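Why Did the Robot Drop the Candy?

Robots don't get tired. They don't get bored either. But they do mess up! And when they mess up it's somebody's job to find out why. This is about a candy-sorting robot at the Turkcombe workshop and the day it got stuck.

The robot is called Tiveck. Two arms, one table. Its job sounds super easy: take wrapped candy, put it in the right clear bin. You could do it in your sleep. Tiveck can't, becuase wrappers are really hard for robots. They're shiny. They squish. They slide over each other. And a clear bin is tricky too, light goes right through the sides so a robot camera can have trouble telling where the edge is.

Each arm has a gripper on the end, like a hand with skinny fingers. No skin, so it can't feel a wrapper slipping the way you can. 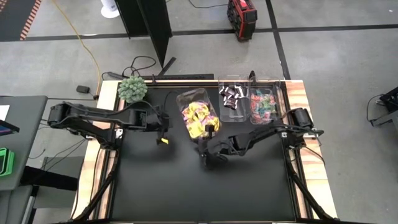
What went wrong?

One arm reached down for a wrapper and pinched it too near the corner. Up went the arm. Out slid the candy. OK, no big deal, one drop.

Except Tiveck didn't know! Its program said "fingers closed, so I must have it." So it went over to the bin, opened up, dropped nothing at all, and came back for more. It did that 5 times in a row. Five trips with empty fingers!

Then the real trouble. On the next try the fingers came down in the wrong spot and pushed on the side of a bin. The motor in the arm pushed harder. A motor pushing on something that can't get out of the way gets hot, and that's bad for the motor. Also bad for the bin. Also VERY bad if it was your hand in there.

What stopped it?

Two things. First, the arm has a limit. If it has to push too hard it quits on its own. That's called a safety stop. Second, a person hit the stop button. The button cuts the power to both arms, not just the one in trouble. Then everyone waited 15 seconds before reaching in. Count it out loud, it feels long!

The yellow ones in the left bin are the easy kind, says the team from Jamance who wrote the program. Big wrappers, lots to grab. Small foil bits lying flat on the table are way harder, there's hardly anything to pinch.

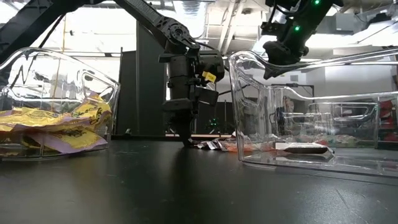

One gripper down low between two bins, with some crumpled wrappers on the table by its fingers.

How did they fix it?

They changed the rule. Now Tiveck checks how far apart its fingers are after it grabs. All the way shut means nothing is in there, so try again. They made the arms go slower near the bins too. Then a test, 100 grabs. It still dropped 5. But this time it knew it had droped them, and went back.

Try it at home

Put on thick winter mittens. Close your eyes. Now pick up one wrapped candy off the table and put it in a bowl. Did you get it? How did you know?

Words to know

Gripper: the robot's hand.
Fault: when a machine does something it's not supposed to.
Safety stop: when a robot quits moving so nobody gets hurt.

Comments

idahosa_grade4: we did the mitten thing and I dropped mine 5 times too

candyfan: does the robot get to keep the candy

bolts_n_beeps: Why doesnt it just look in its hand?

Contact the Idahosa Kids Science Page | Copyright Idahosa Kids Science Page | Back to top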